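Trail Surface Program, Fostport to Holstead
Progress report to the Gatchalian fund
Prepared by Genalyn Rivera

We have spent 10 of the 12 months in the grant, and I am less sure of the schedule than I was in April. The contractor, Trurkudum, reports the path as 30 percent repaired. Wilfredo Ignacio and I could confirm 19 percent from their invoices. I have asked for the difference in writing.
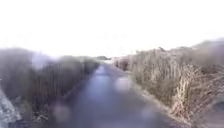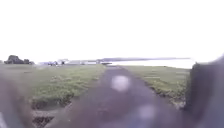
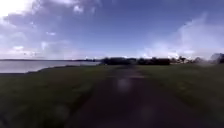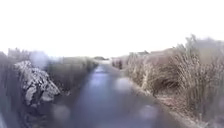

Path conditions. The second view shows bare earth and a worn grass edge on the left of the paving.

The edge wear is my main concern. Trurkudum calls it cosmetic. Benjie Espiritu disagrees, and so do I, and their quote for shoulder repair suggests they don't fully believe it either. Drainage is still an open question. I would not accept "resolved" until someone has measured standing water after heavy rain.

I recommend holding the next payment until the invoices match the work. Marilou Quiambao will send the revised budget separately.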